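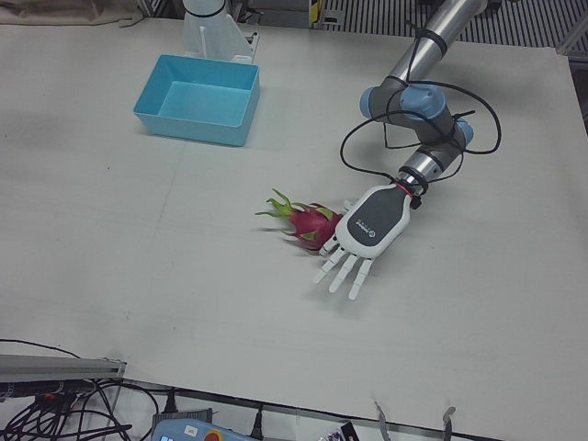

From: Sharada Rao
To: Erutwood fruit list
Date: Sat 6 June
Subject: Re: dragon fruit, when to cut?

Hi all,

Thirumalai Chowdary wrote:

> Bought a dragon fruit at Subramaniam on the way home and now I'm scared of it. It's pink all over with green tips on the scales. Do I wait for the green to go away? Fridge or counter? And is there a trick to getting the skin off? Last time I used a potato peeler and made a terrible mess.

Don't wait for the green to go! I did that with my very first one and by the time the tips had gone brown and crispy the inside was mush. Bright pink skin with green still on the tips is just fine. Press it with your thumb — if it gives a little, like a ripe avocado, cut it that day. If it's hard as a potato, leave it on the counter for a couple of days (they don't really get sweeter after picking, but I like the softer texture).

Once it's ready it goes in the fridge, and mine keep for maybe 5 days in there. I lay them on their sides in a shallow plastic tray so the scales don't get crushed under the milk.

And put the peeler away! Cut it in half the long way, run a big spoon between the skin and the flesh, and the whole half pops out. Cube it, squeeze some lime over it, done. I save the shells and serve the cubes back in them when my sister comes (she thinks I'm very fancy).

Does anyone know if Jomano will have the red-fleshed kind again in July? I missed them last year and I'm still a bit sore about it.

Sharada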